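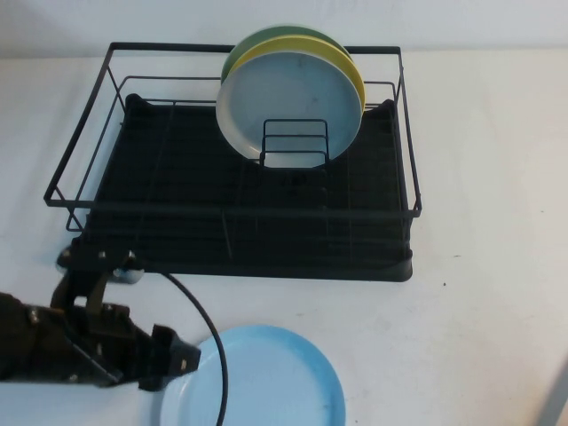 How to get a share house washing-up roster past November

Ours at Girnent Street has outlasted one couch, two leases and Mervyn Bainbridge's didgeridoo phase.

Start by agreeing on what "done" means. Mervyn held that a pan soaking overnight was done in spirit. Write your definition on paper and stick it to the fridge.
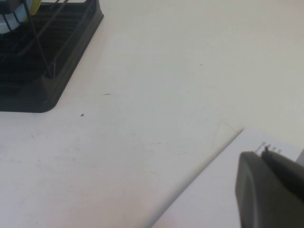 Next, assign nights to people, never to "whoever's home". Whoever's home will develop a sudden interest in the gym. Allow swaps, but both parties have to initial the sheet. Amber Van Beek once traded six nights for a lift to the airport and still brings it up.

Set a cut-off. We use 30 minutes after tea, by the oven clock, which is wrong but equally wrong for everyone.

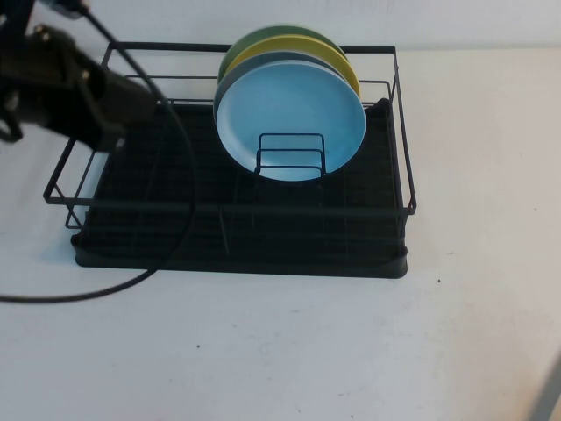 Putting away is a separate job, so give it to the next person on the list before they cook. Skip the fines jar. Ours funded Mervyn's bus fares.

Redo the whole sheet whenever someone moves out, and use pen.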